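ロボット作業実習 配布資料 第4回
布製品を扱う作業の規則と記録の付け方
Drurkthorpe校 自動化コース 2018年6月23日改訂

今回は衣類の取り扱いを題材にして、作業前の確認、作業中の約束、停止の判断、記録の書き方を扱う。第3回の「硬い物の把持」を読み終えていることを前提とする。実習で使う用語は末尾にまとめた。

1. 対象とする作業

平らな座面や台の上で、二本の腕を使って衣類をつかみ、広げ、たたみ、所定の位置に置く作業を対象とする。吊り下げた衣類、濡れた衣類、金具の多い衣類は第6回で扱う。 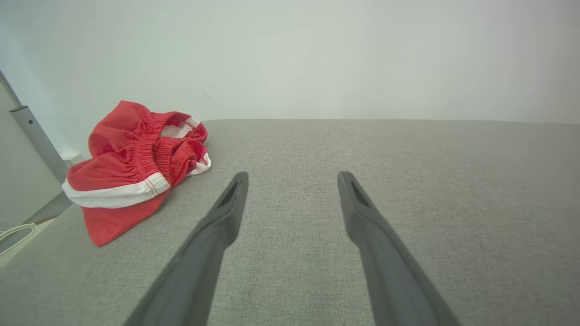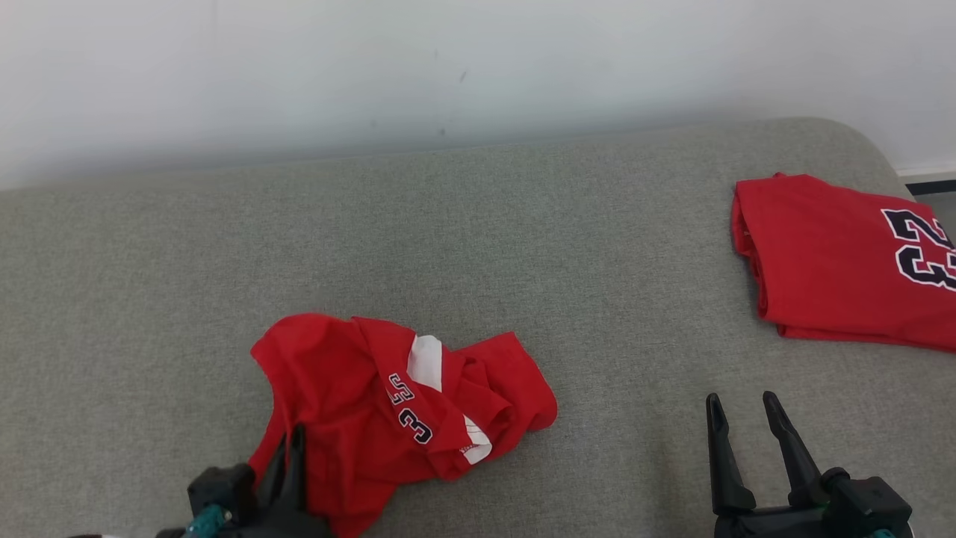

図1(上)灰色の座面の上の赤い衣類と、グリッパの二本の指。図2(下)左のグリッパは丸まった赤い衣類に届いており、右のグリッパは開いて何もつかんでいない。

図2の右側にあるたたまれた衣類は、以下の文中で「完了品」と呼ぶものに当たる。左側の丸まった衣類は「対象品」と呼ぶ。二つが同じ面に並ぶ配置は実習でよく出てくるので、規則の多くはこの配置を念頭に置いて書いてある。

2. 布が硬い物と違う点

箱や瓶であれば、位置と向きが分かれば形も分かる。布はそうならない。同じ一枚でも置き方によって輪郭が変わり、襟や裾が内側に隠れる。図2のように番号の一部が折れて見えている場合、それを手がかりに前後を推定することはできるが、番号が横向きに見えるからといって衣類全体が同じ向きとは限らない。

もう一つは、つかんだ後の動きである。持ち上げると、つかんでいない部分が垂れて別の物に触れることがある。硬い物では指先の経路だけを確かめればよかったが、布では垂れる部分が通る範囲も確かめる。

三つ目として、つかんだ枚数が外から分かりにくい。上の一枚だけをつかんだつもりで下の布まで挟むことがある。特に布張りの座面では、座面の生地そのものを挟む場合がある。

3. 作業前の確認

次の順に確認する。順番を入れ替えない。

(1) 非常停止ボタンを押し、両腕が止まることを確かめてから復帰させる。片腕だけを使う作業でも両腕について行う。
(2) 指の内側に糸くずや毛羽が付いていないかを見る。付いていれば電源を切ってから取り除く。
(3) 指の先端に欠けやささくれがないかを見る。薄い生地を扱う日は、指先を不要な布に軽く当てて引っかかりを調べる。
(4) 座面の端の位置を確かめる。縁が丸く落ちている座面では、丸みが始まるところを端とみなす。
(5) 腕の届く範囲にあるケーブルを確かめる。腕自身のケーブルも、周囲の機器のケーブルも含む。動作中に引っかかるおそれがあるものは、範囲の外に出すか固定する。
(6) 衣類のポケットの中身を調べる。名札、安全ピン、硬貨などを外す。
(7) 手首側のカメラと上方のカメラの両方で映像が届いていることを確かめる。片方しか届いていないときは作業を始めない。

確認表には署名欄がある。確認した本人が書く。後からまとめて書いた確認表は受理しない。

4. 配置の規則

完了品と対象品の間には空きを取る。実習台では15cmを下限とする。垂れた部分が完了品に触れるのを防ぐための値で、長袖や長ズボンを扱うときは足りないことがある。その場合は完了品を先に台から降ろす。

完了品が座面の端にかかっているときは、次の対象品に手を付ける前に置き直す。端から落ちた完了品を空中で受け止めようとして腕を動かしてはいけない。落ちた物は腕を止めてから人が拾う。

対象品と同じ色の布を背景に敷かない。暗い色の衣類を暗い台で扱う必要があるときは、明るい色の敷布を使う。敷布は四隅を固定する。固定していない敷布は対象品と一緒に持ち上がる。

壁際で作業するときは、肘の動きも確かめる。指先が壁から十分に離れていても、肘が先に近づく姿勢がある。

5. つかむときの規則

5.1 近づき方
指を開いたまま上から近づける。座面に触れる手前で一度速度を落とす。実習用の設定では、この区間の速度の上限は毎秒100mmである。Kadineの操作画面では「低速区間」と表示される。表示が出ていないときは設定が読み込まれていないので、腕を引いて設定からやり直す。

5.2 つかむ場所
縫い目、腰のゴム、裾の折り返しなど、生地が重なって厚くなったところを優先する。印刷された文字や番号の上はなるべく避ける。指で強く挟むと表面に跡が残る印刷があるからである。避けられない場合は把持力を一段下げ、記録に「印刷部把持」と書く。

裏地が見えているときは、表地だけをつかむのか裏地ごとつかむのかを先に決める。途中で変えない。

5.3 つかんだ後
すぐに高く上げず、少しだけ持ち上げて止める。この時点で座面の生地が一緒に上がっていないか、別の衣類がついてきていないかを映像で見る。よければ続ける。判断がつかないときは下ろして開き、つかみ直す。

5.4 空いている側の腕
片方が衣類をつかんでいる間、もう片方は開いた状態で、完了品の真上を避けて待機させる。待機中の腕を細かく動かし続けない。映像を見ている人が、どちらの腕が作業中なのかを読み違える原因になる。

6. 引っ張りの扱い

両腕で布を引いて広げる動作では、力の変化を必ず見る。布はある長さまではほとんど抵抗がなく、伸びきったところで急に力が立ち上がる。伸縮性のある生地は立ち上がりが緩やかで、気づくのが遅れやすい。

次のときは引くのをやめる。
・力の表示が黄色になった
・縫い目が開いて見える
・片方の指先で布が滑り始めた
・手首のカメラと上方のカメラで見えている形が食い違う

やめた後は、引いた方向と逆に少し戻してから片方ずつ開く。両方を同時に開くと布が跳ね、完了品の上にかかることがある。

7. 停止と再開

人が台の上に手を入れるときは、例外なく停止させる。衣類の端を少し直すだけの場合も同じである。停止は操作画面の一時停止によらず、保護停止を使う。一時停止は経路の再生を止めるだけで、腕への指令は生きている。

声かけは次の言葉に統一する。
入れる側「入ります」
操作側「停止しました」
入れる側「出ました」
操作側「再開します」
返事が聞こえるまで次に進まない。操作側が映像を見ている別室にいる場合は、通話装置で同じやり取りをする。

再開するときは、停止前の経路の続きから始めない。布の形が変わっているからで、腕を待機位置に戻し、近づくところからやり直す。

8. 記録の付け方

記録は一回の試行につき一行とする。試行の始まりは指が低速区間に入ったとき、終わりは両方の指が開いて待機位置に戻ったときとする。途中で停止した試行も一行に数える。消してはいけない。

書く項目は、試行番号、衣類の種類、生地、開始時の状態、使った腕、結果、備考である。結果は「完了」「中断」「失敗」のいずれかにする。「ほぼ完了」「一応できた」は使わない。折り目がずれていても所定の枠に収まっていれば完了とし、ずれは備考に書く。

開始時の状態は見えたとおりに書く。「丸まっている」「広がっている」「二つ折り」のように短くてよい。見えない部分を推測して書かない。たとえば裾だけが見えている衣類を「上着」と書くと、後で種類別に集計したときに混ざる。分からなければ「不明」とする。

記入例
試行246 半ズボン 化繊 丸まっている 左 中断 座面の生地を挟んだため開いた
試行247 上着 化繊 丸まっている 両 完了 印刷部把持、左袖のずれあり

映像ファイルはIfansの共有領域に試行番号で保存する。手首のカメラと上方のカメラのファイルは同じ番号にし、末尾だけを変える。人の顔や名札が映った映像は、共有領域に置く前に担当教員に渡す。

9. 4月の実習記録から

4月の実習では、中断と書かれた試行が59件あった。備考を読むと、書き方にむらがあり、原因ごとに分けられないものが目立つ。「うまくいかず」「再度」だけの備考は、書いた本人にも後から意味が取れない。何が起きたかを一つ、どう対処したかを一つ書くこと。

座面の生地を挟んだ例は、近づく高さの設定が前の班のまま残っていたときに集中していた。班が替わるたびにFakexの設定画面で高さを読み直す。画面の数値が正しくても、座面を交換した後は測り直す。

完了品に触れて崩した例もあった。この場合、対象品の試行の結果は変えず、備考に「完了品接触」と書き、完了品の置き直しは別の試行とする。

10. 用語

グリッパ 腕の先端に付く把持装置。本資料では二本指のものを指す。
対象品 これからつかむ、またはつかんでいる衣類。
完了品 たたみ終えて置かれた衣類。
低速区間 座面に近い、速度上限を下げた区間。
保護停止 人が近づくときに使う停止。復帰には操作側の手動操作が要る。
待機位置 両腕が衣類に触れず、完了品の真上にもない位置。

11. 次回までの課題

(a) 第3節の確認表を自分の班の台に合わせて書き直す。項目を減らしてはいけない。増やすのはよい。
(b) 図2の配置で、左腕が対象品を持ち上げて右へ運ぶ場合に、垂れた部分が通る範囲を上から見た図に描く。衣類の長さは各自で仮定し、その値を図に書き込む。
(c) 自分の班の4月の備考から五件を選び、第8節の書き方に直す。元の文も並べて提出する。

提出は次回の開始時、紙で一部。班名と台の番号を右上に書く。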